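Peser des sachets souples sur une balance à plateau : réglages, tare et erreurs courantes
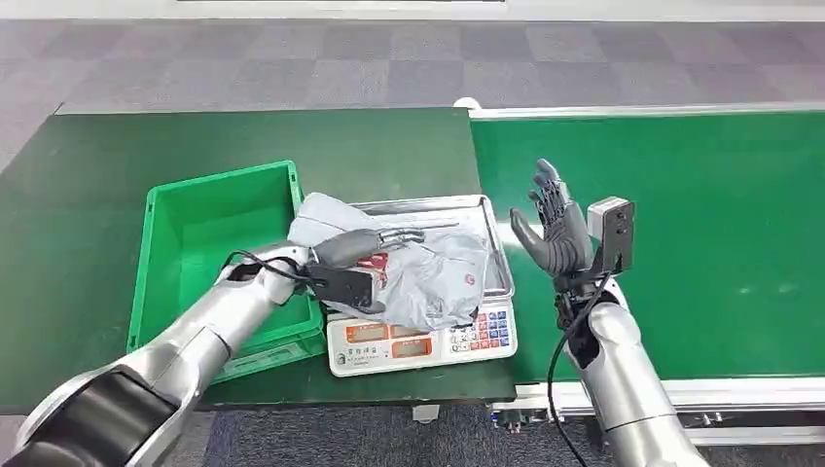
1. Installer la balance

Choisir un plan rigide, sans porte-à-faux. Une table pliante fléchit sous la charge et le zéro dérive au fil des pesées. Régler les pieds un par un jusqu'au centrage de la bulle, si le modèle en possède une, puis appuyer sur deux angles opposés : aucun basculement ne doit être perceptible.

Éloigner l'appareil des courants d'air. Un ventilateur en marche suffit à faire osciller le dernier chiffre. Laisser chauffer l'électronique 17 minutes avant la première pesée de la journée, plateau vide.

2. Faire la tare

Poser un sachet vide identique à ceux du lot, attendre la stabilisation, valider la tare. Ne pas réutiliser la valeur d'un autre format : entre deux épaisseurs de film, l'écart dépasse souvent l'échelon de la balance. Refaire l'opération toutes les 40 pesées et après chaque nettoyage du plateau.

Si le contenu est versé dans un bac avant l'ensachage, tarer le bac séparément et noter sa masse au feutre sur le flanc extérieur. Pour un bac Hakero de petit format, nous relevons 170 g, mais chaque exemplaire est à vérifier.

3. Placer le sachet

Le plastique froissé est instable. Points à contrôler :

— le sachet repose en entier sur le plateau, sans pli en appui sur le boîtier ou sur la table ;
— le rabat supérieur ne touche ni le bac voisin ni un mur ;
— l'air est chassé avant la pose, le rabat replié sous le contenu ;
— la main est retirée avant la lecture.

Un coin qui déborde et touche la table reporte une partie de la charge hors du plateau. La masse affichée est alors trop faible, et l'erreur change à chaque pose. Pour les sachets très souples, utiliser un récipient bas à fond plat, taré au préalable.

4. Lire et noter

Attendre l'indicateur de stabilité. Sur les balances à plusieurs afficheurs, repérer d'abord celui de la masse ; les autres servent en général au prix unitaire et au total. En cas de doute, poser un poids étalon et regarder quelle fenêtre réagit.

Inscrire la valeur sans l'arrondir. Un lot de 2483 g noté « 2,5 kg » fausse le stock dès la deuxième ligne.

5. Nettoyer

Débrancher, retirer le plateau s'il est amovible, l'essuyer avec un chiffon humide et une goutte de liquide vaisselle. Sécher aussitôt, y compris sous les rebords, où les poudres s'accumulent. Pas d'éponge abrasive ni de pulvérisation directe sur le clavier.

6. Zéro instable

Vérifier dans l'ordre : miettes sous le plateau, pied desserré, câble qui frotte, piles faibles. Si le défaut persiste, déplacer la balance sur un autre plan avant d'envisager un étalonnage.

Fiche rédigée par Theophilus Gyamfi, relue par Ryan Mapplebeck. Mise à jour : 2024-05-13. Prochaine révision en septembre, avec une section sur les sacs en papier.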